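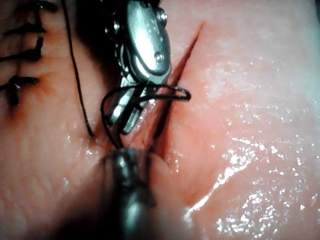

Home | Equipment | Planning | Forms | Contact

Pre-purchase checklist, suturing robot, Bivdale training lab
Inspected February 2, 2022 by Arūnas Ozoliņš. Comments by Jamie Wainwright.

1. Instruments
[x] Both wrists move through full range
[x] Screws on the housing tight
[ ] Spare needle driver included in the offer
Comment: Venckus quotes 2990 for one spare, Millico quotes 3000 with the case. I prefer Millico. Please ask both for the number of permitted uses.

2. Needle and thread handling
[x] Jaws close fully on curved needle
[x] Black thread is easy to see on the pink tissue
[ ] Thread stock for 14 trainees
Comment: the thread is not in the budget yet. It should be on the consumables line, not under equipment.

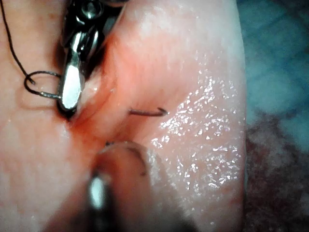
3. Wrist cameras
[x] Needle driver in view when it comes from the top
[ ] Glare on wet surface acceptable
Comment: many small white reflections on the right side. Ask Prumine for the price of a dimmable light before we sign.

4. Service
[ ] Warranty of 36 months confirmed in writing
[ ] Emergency stop test repeated after installation, November at latest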